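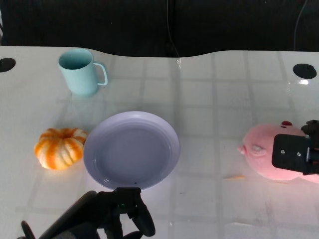
By Jaime Figueiredo, Wikico Press Office
September 13, 2023

Wikico Opens Orders for Amano, a Two-Armed Tabletop Kit for People Who Have Better Things to Do Than Wire Cameras

CLISTENBRIDGE — Wikico today opened orders for Amano, a tabletop manipulation kit with two arms, two grippers, a head camera and a small camera at each wrist. It is meant for teaching labs, small research groups and the kind of company that has a robotics budget and one person to spend it on.

Amano ships with its starter objects, a category to which our engineers brought strong feelings. Customers in the trial program asked for things people own. They got a mug, a plate, a striped pumpkin and a pink pig. The pig has had more handling than any other item in the box and has its own entry in the manual, under P.

"I wanted a set of precision-ground aluminum cubes," said Otakar Kuruc, who leads hardware at Wikico. "I was outvoted by people who said their users don't keep cubes in the kitchen. Fine. A mug has a handle and a pumpkin has ribs, and both will embarrass your grasp planner sooner than a cube will. I still have the cubes if anybody wants them."

The kit comes with 147 prepared tasks, graded from "move this" to "move this without moving that." The second group is longer. Each task lists the objects involved, a starting layout and a plain-language goal, and users can write their own in the same format with any text editor. We have read some of the ones written during the trial. Please spell-check them before the robot sees them.

The grippers are black, open with screws you can reach, and take a standard screwdriver. Fingertips swap out without removing the arm from its mount. An earlier version required removing the arm from its mount, and we thank the trial users for their letters. 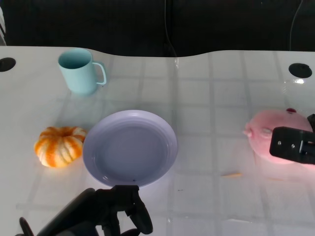

What 1000 Hours Taught Us

Before opening orders we ran Amano for 1000 hours at our workshop in Cliltitz, on a glossy white table. Glossy white tables are terrible for cameras. They throw glare and reflect whatever is overhead, and they are also what a great many customers already own, so we stayed with ours and tuned the exposure settings until everyone stopped complaining about it.

The two arms share one workspace and one controller. Either can hold still while the other moves, a skill that took longer to get right than the moving did. Recordings from all three cameras are saved on a common clock, so a session can be played back from the head view or from either wrist without lining anything up by hand.

"My old routine was an afternoon of collecting and then two days of figuring out which video went with which," Kuruc said. "I don't miss it. My family says I was not pleasant."

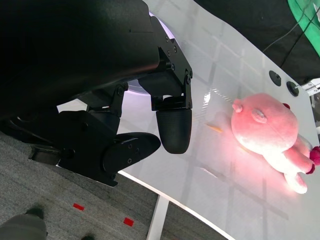

PRICING AND AVAILABILITY

Amano can be ordered now through the Wikico sales office in Clistenbridge, with first deliveries in December. A lease is offered at $308 a month and includes replacement fingertips, software updates and phone support from a person. The table is sold separately — any sturdy one will do, and a matte finish will make your life easier.

Schools may ask for the teaching bundle, which adds a printed workbook and a second pig.

ABOUT WIKICO

Wikico designs and assembles small robot arms and the parts that go on the ends of them. The company has its offices in Clistenbridge and its workshop in Cliltitz.

Media contact: Jaime Figueiredo, Wikico Press Office, Clistenbridge. Demonstration visits to Cliltitz by appointment.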